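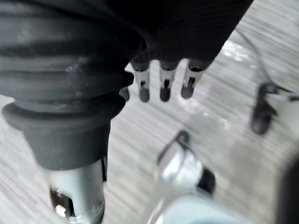
Week 6: Rules for the wrist and everything hanging off it

OK, so last time we did fences and stop buttons, and I promised you the boring half. I happen to love the boring half! It's housekeeping: covers, cables, fingertips, and the stuff lying on the floor under the arm.

Start with the rubber bellows. At Lakel, where I worked before teaching, the house rule was a full cover check every 3,000 cycles, plus a quick look at the start of each shift. Run a gloved finger along the folds (arm locked out first, please) and feel for splits. A cover with a split gets replaced. We don't tape it, and I will take points off if you write "tape" in your lab plan.

Next, the floor. Clips, straps and loose cables inside the reach of the arm count as obstacles, even when they're flat. Write down what is supposed to be there, and pick up the rest before you power on.

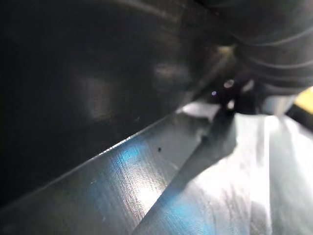 Now speed near surfaces. Our lab sheet, which I borrowed mostly from the Dernivside shop manual, says to drop to slow mode for the last 8 inches of any move toward a hard surface. Shiny metal deserves extra care, as glare can fool a wrist camera into seeing an edge that isn't there, or missing one that is. Shade the light or move it, then test again.

Two people sign the check sheet, and they can't both be the person who wrote the program (yes, someone tried).

For next week: read the Cele handout on lockout tags and bring 2 questions about it. The written checklist is due Monday, June 15, 2020, on paper or by email, either is fine.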